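Release fault keeps two-armed robot off the serving line a little longer

It has been a busy and slightly humbling September for the people working on Evska, the two-armed robot program that many of our readers will remember from the spring open house (and thank you again to everyone who came and stayed through the rain). The team had hoped to have the robot setting out small items at the Gemel dining hall by now, but a fault in the way its left hand lets go of things has pushed that back, and the dining hall staff have been very gracious about the wait.

The trouble first turned up late in the evening, at the tail end of a long batch of simulated runs. The task is a plain one: pick up a small object, bring it over to a plate, open the fingers and move away. In most of the runs everything went just as it should. In 526 of the 1832 runs in the batch, though, the left hand arrived over the plate and stayed shut, while the control software reported that the object had been put down and happily marked the job as finished.

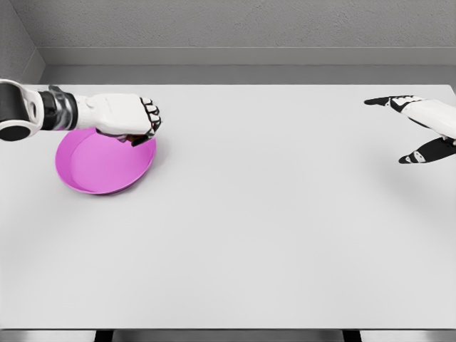 Macedo Robotics Group – Shared Kitchens Team

Aníbal Arango, who looks after the hand software, spent the better part of the next morning going back through the logs with a large pot of coffee, and he found the cause sooner than anyone expected. The command to open the fingers was being sent, but a second command, the one that keeps a steady grip while the arm is moving, was still active and arrived 200 milliseconds later. The fingers were told to open and then told to close again before they had really gone anywhere. The program only checked that the first message had been sent, and never looked at the position of the fingers themselves.

"I was a bit embarrassed, because it's the sort of thing you warn students about," Arango said. "But I would much rather find it on a simulated table than with somebody standing there holding out their lunch!"

That last point is why the team is treating the fault as a safety matter as well as a nuisance. A robot that believes its hand is empty may swing its arm away at full speed, and whatever it still has hold of goes along for the ride. With a person on the other side of the counter, that could mean a bruise, or something worse if the item were heavy or hot.

The physical robot, which lives in the Irnow building, was switched off the same day and will stay off until the fix has been checked. The new version waits for the finger sensors to show that the hand is open before the arm is allowed to pull back, and if they don't, the arm stops where it is and a light comes on at the operator's desk. Seven of the worst runs have been set aside as a standing test, and every future change to the hand software will have to pass them all.

Arango would like to hear from anyone who has worked with the robot at Irnow and noticed a hand that was slow to open, even if it seemed too small to mention at the time. Notes can be left in the logbook by the lab door, or you can stop by after lunch, when he is usually in – and there is generally some coffee left.

We use cookies to remember your settings and to see which stories are being read. By continuing to use this site you agree to our use of cookies. Accept Manage preferences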